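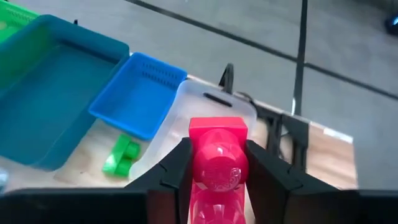

3. Collecting the examples

By February we had the arm working well enough to begin the part of the project I had been looking forward to most, which was teaching it to tidy! Our plan (written rather hopefully on the back of a Clorstead bus timetable) was to record 1000 examples of the arm picking up small plastic pieces and putting them into baskets and trays of different colours. We finished with 940, and I am still very pleased with that.

Each example was made by one of us steering the arm by hand while the wrist camera recorded. Ayana Kassa has a far steadier touch than I do, so she took the awkward shapes, the pink-red piece with the rounded middle among them, and I was given the simpler ones, like the little green piece with rounded ends. We moved the containers between batches so that the learning system, which we named Grindley, wouldn't just memorise where everything stood.

Afterwards we watched every recording through and set aside 103 where the grip had slipped or one of us had hesitated for too long (mostly me, I'm afraid). Roughly 70 of those were kept in a separate folder, as our tutor thought they might be useful for the work on failed grasps in section 5.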